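How a Robot Learns to Pick Things Up

Have you ever watched a baby trying to get hold of a spoon? It takes ages. The little hand goes out, misses, bumps the bowl, has another go, and in the end the fingers close round the handle (and then, more often than not, the spoon goes on the floor). You did all of that once, and so did I, and neither of us can remember a thing about it. By now your hand is so good at picking things up that you can fish a pencil out of your bag while you are looking out of the window and thinking about lunch.

A robot arm starts out knowing even less than a baby does. It is strong, and it can go back to exactly the same spot over and over again without getting bored, but if you put something in front of it and hope for the best, it will just stay where it is. It has to be shown. This page is about how people show it, and why the showing takes such a very long time.

Rules, or examples?

There are two ways to get a robot to do a job. The older way is to write down a rule for every single move. Go forward this far. Go down that far. Close the gripper. Lift. If the thing you want is always in the same place, this works beautifully, and plenty of factories do it that way all day long.

But suppose the thing has been tipped into a bin with a few others, and it has landed a bit sideways, with one end on top of its neighbour. Now the rule is no good, and the gripper will come down on an empty patch of floor and close on nothing at all. You could write another rule for sideways, and another for leaning on its neighbour, and another for squashed into the corner, and you would still be writing when you were a very old person with a very long beard.

So the other way is to give the robot examples. Lots and lots of them! Each one says, more or less, "when it looked like this, somebody moved the arm like that, and here is how it went." A computer program goes through all the examples and hunts for patterns in them. We call that program a learning system. Nobody tells it the rule. It works out something a bit like a rule by itself, from all the examples put together.

You learned what a dog is in much the same way. I don't suppose anyone sat you down and explained about the four legs and the tail and the wet nose. People pointed and said "dog!", and now and then you pointed at a sheep and said "dog!" and somebody said "no, darling, sheep," and after enough of that you had it.

What is in one example?

At Flesora, which is the workshop where I help out, an example is called a "go". A go has three parts.

The first part is pictures. A camera looks at the workspace all the way through, so that the computer has a record of where everything was.

The second part is movement. A robot arm has joints, rather like your shoulder and elbow and wrist, and every joint can tell the computer how far it has turned. All of those numbers are saved, many times each second, together with whether the gripper was open or closed.

The third part is a label. That is a short note saying what the go was meant to do and whether it worked. "Pick up a green one. Yes." Or "Pick up a red one. No, slipped."

You might think the ones that slipped should be thrown away, but we keep them. A learning system that has only ever seen things going well has no idea what going badly looks like, and so it can't tell when it is in trouble. Réka Bakos, who looks after the labels, is quite strict about this. If you write "yes" when the bar came up and fell down again, she will find it, and she will come and have a word.

Why so many?

When I first came here in March I thought a hundred goes would be plenty. We did 100, and we gave them to the learning system, which we have named Danladi, and Danladi was hopeless. It could pick up a bar lying in the middle of the bin, and it would reach for that same middle place even when there was nothing there.

The trouble was that I had put the bars down neatly every time. I am a tidy person, and I had been laying them out side by side without noticing I was doing it. Danladi had never seen a muddle, so a muddle made no sense to it.

Now we have a rule about being untidy, which I found very hard to get used to. Before every go the bars have to be moved. Some go near the walls, some lie along, some lie across, some end up touching. We change the lights as well, and have the blinds up for some goes and down for others, so that Danladi doesn't get the idea that bars can only be picked up on sunny days. By the end of the last batch we had 1444 goes altogether. Of those, 1108 had the label "yes" and the rest had the label "no", and Danladi had got a good deal better at the corners, though it still makes a mess of things now and again.

Who moves the arm?

For most of our goes, a person does. There are different ways of doing that. In some places people hold the arm and guide it gently by hand, a bit like teaching somebody to write by putting your hand over theirs. In others they use a handset with buttons, or a joystick. We work in pairs, one person to steer and one to do the label, and after 2 hours we swap, because steering makes you tired in a funny way, behind the eyes.

The bars themselves come in a cardboard box from a firm called Brakar, who cut them for us, and we keep spares. The computer program that saves everything is called Dunesix. It makes a small ping when a go has been stored safely. You come to love that ping. If you don't hear it, you have to do the whole go again, however lovely it was.

Also, and this is very important, no hands go in the bin while the arm is switched on and able to move. The arm can't feel sorry and it doesn't know you are there. We stop it first, every time, and then we move the bars.

Try it at home

You can collect some examples yourself, and you don't need a robot. You need a friend, a washing-up bowl, a few crayons or felt pens, and something to use as a blindfold, such as a clean scarf.

Drop the crayons in the bowl. Your friend is the robot, so your friend wears the blindfold and may only use one finger and a thumb. You are the one steering, and you have to use words: left a bit, down, down, stop, pinch! Write down what you were trying to pick up and whether it worked. Then give the bowl a shake and go again.

After a few goes, have a look at your list. Were the ones by the side harder? What about when one crayon was lying across another? Did you and your friend start to invent little words of your own, like "scoot" or "twizzle"? If you swap places, does it go better or worse? Keep the list with all the "no" ones left in, please, or Réka will want to know why.

The muddle we practise on

Picking out one particular bar sounds easy until you think about how many decisions are hiding inside it. The robot has to know which bar you mean, and which way round it is lying, and then turn its gripper to match, so that the fingers come down on either side of the bar and don't land on top of it. It has to leave the neighbours alone if it can, and it has to watch out for the walls too, for a metal bin doesn't give way politely when something bumps into it. We use three red-brown bars and three dark green ones, and hardly any two of them are pointing the same way, so a gripper that is turned just right for the red one up against the left side would be quite wrong for the red one lying almost flat along the front. The green bar over on the right is a tricky customer as well, with the robot's tool right beside it and partly over the top of it. If you were steering, which would you go for first? I would choose the red one near the middle, with a bit of space to get at it, but Réka says I always choose that one, and that Danladi has seen quite enough of it by now.

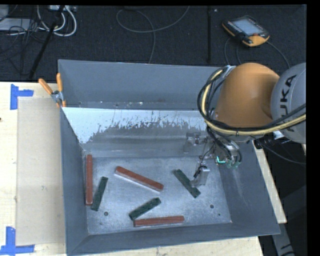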